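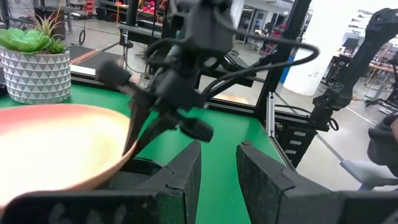 The case for a green table

Ask people who love to cook about their favorite surface in the house and most of them will start talking about a countertop. Mine is a table, and it is green. I have eaten soup there, answered mail there, read half of a novel there while bread was rising, and I will defend the color to anyone who thinks a table ought to be brown.

Green is kind to food. It is kind to dishes, too, which I only understood after years of setting white plates on white cloth and wondering why lunch looked so tired. Put a bowl in coral or salmon on a green surface and the thing lights up! The two colors sit across the wheel from each other, near enough, and your eye does the rest. You don't need a full set. You don't need anything to match. One warm bowl, wide enough to hold a salad or a heap of clementines, will carry a small table through the whole winter.

I bought my first one in Villanueva, where I had gone for a long weekend and come home with far too much in my suitcase. It was shallow, glazed a soft orange, and I wrapped it in two sweaters. That was the beginning of my trouble with bowls. There are 44 of them in the kitchen now (I counted for this article, and I wish I hadn't), and the ones I reach for are still the pinks and corals, especially those that fade to cream toward the middle. A fade like that is lovely with plain rice. It is even better with yogurt, when you can hardly tell where the bowl stops and breakfast begins.

The tray does the real work

If the bowl gets the compliments, the tray earns its keep. I used to think of trays as something for hotels and sick days. Then I moved into a place in Sillwood with a kitchen so narrow that the table had to live in the next room, and within a week I was carrying everything on one. Cup, fork, spoon, napkin, salt, the lot, in a single trip.

A black tray is the one to get. I know how severe that sounds. But black calms down everything you put on it, and it makes a frame for the odd bits of color that would look like clutter on their own. Rounded corners are easier on the hips when you come through a doorway at speed. A raised rim is a must, as anyone who has watched a fork slide toward the floor will agree. I like mine big enough for a dinner plate with room left over for cutlery on both sides, and I leave it on the table all day as a kind of landing strip.

And now to cutlery, where I have completely changed my mind. I was a plain steel person for decades. Colored handles seemed like something for picnics, or for children. Then a friend served me lunch with a pink fork and a pale blue spoon, no two pieces alike, and I was so cheered up by it that I went looking the same afternoon. Mixed handles give everyone at the table a color of their own, and a stray fork is much easier to spot at the bottom of a sink. Buy them one at a time. Four is plenty to start.

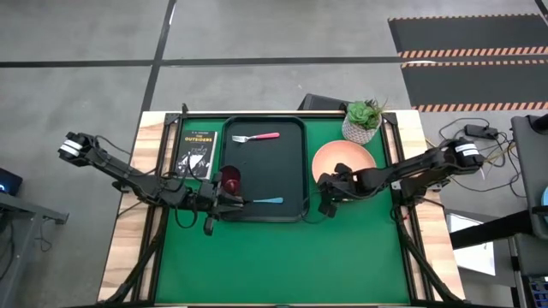

Pink-red and light blue handles on a black tray, a dark red cup to the left and a salmon-pink bowl to the right.

The cup can be darker than the bowl. In fact I'd push for it. A deep red next to a soft pink looks grown up, where two soft pinks can tip over into baby shower. Kudberg, a shop I could spend a whole day in, keeps its reds on one long shelf from brick to wine, and you can carry your bowl in and hold it up against them until something clicks. They are very patient about this.

Something to read, something growing

I always want two more things on a table, and neither has anything to do with eating. The first is a book. A paperback, please, one that can take a splash. Short novels are ideal, and an old school favorite like The Outsiders is just the right size to prop open with the edge of a tray. A black cover with white lettering also happens to look terrific on green, though I promise I choose my reading on other grounds. Mostly.

The second is a plant in a low pot. Cut flowers are wonderful and I never remember to buy them, so a succulent it is, the kind with fat green rosettes. An artificial one is fine! I resisted for years and then gave in over a dark November, and guests kept leaning over to touch the leaves. Spend your attention on the pot. White with a bit of pattern, gray triangles or a scatter of speckles, will stand out against the green and pick up the pale inside of the bowl.

Tuck it into a back corner, where sleeves won't catch it, and leave the middle open. My own table came secondhand from Stellness and has pale wooden edges that have gone slightly gold, and by 4 in the afternoon, when the light comes in low, I can usually be found there with the tray pushed to one side, a cup of tea and three chapters to go.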